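Ticket: bin picking cell stops and sulks during open house demo
Status: reopened, then closed again

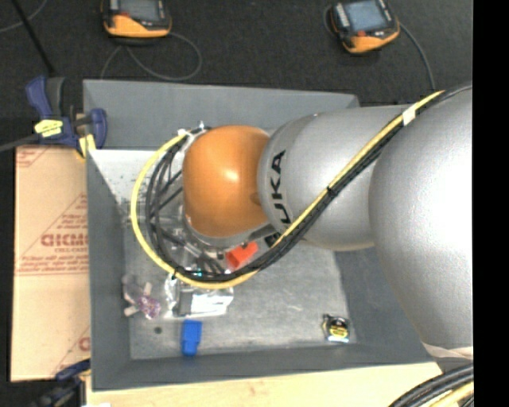

What do you do when the arm quits mid-pick with visitors standing right there?
Pause the program from the controller, wait for the arm to stop moving, clear the message, and restart from the home position. Don't resume from the middle of a pick, it'll only fault again.

OK, opening this one myself because I was the person on demo duty in February and I'd like the next person at Tromham to have an easier time than I did. It's long, sorry, I type the way I talk.

The setup was the KUKA arm over the gray bin, mixed household stuff in the bin, Korletey running the picks and Altov doing the vision side. Visitors came through in groups, and every group was supposed to get 2 full runs. We'd done 83 picks in rehearsal the night before without a single stop, so I was feeling pretty good about life!

First stop came with the second group. Arm goes down, hovers over something in clear plastic wrap, goes back up, goes down again, then Korletey throws a "grasp timeout" and everything freezes. I told the group it was thinking. A kid asked what it was thinking about and I had nothing.

What I tried, in order:

9:40 am – cleared the fault and resumed. Same timeout on the same item. (See the answer at the top, I learned that one live.)

9:50 am – restarted from home. Worked for a while, then froze again on a shiny package. The tape measure never gave us any trouble at all, by the way, it could pick that all day long.

10:15 am – raised the grasp timeout from 300 ms to 400 ms. Fewer stops but the arm looked sleepy, and one visitor asked if it was on a break. Put it back.

10:30 am – checked the cable loop by the wrist, in case something was snagging and tripping the force limit. Locked out first, obviously. Nothing caught, ties all tight. Left it alone.

11:05 am – finally looked at the Altov log, which I should've done at 9:40. The depth confidence on anything wrapped in plastic was jumping all over the place, and the bad readings started right when we turned on the extra overhead lights for the visitors. Rehearsal was with those lights off. Ugh.

So that was it. Glare. I switched off the row of lights closest to the cell, reran the Altov exposure setup, and the timeouts stopped. We got through the rest of the morning and all of the afternoon groups with one more stop, and that was me leaning on the gate switch.

Reopened a bit later: somebody from the Farkon side (they lent us the extra lights) asked if we could just angle them at the wall so the room isn't so gloomy. Tried it. Wall bounce is fine, the log stays steady and people can see where they're walking. Please keep them pointed at the wall, and if you move them for any reason run the exposure setup again before you let a group in.

Still open in my head but not worth its own ticket:
– Korletey should say WHY it timed out on the controller screen. "Grasp timeout" told me zero.
– rehearse with the room lights exactly how they'll be on the day
– somebody write a better answer for the kid

Closing this. If it comes back, add your log here and don't start a new ticket, we've got three about lights already.

We use cookies to keep you signed in and to remember your ticket filters. Accept all | Manage settings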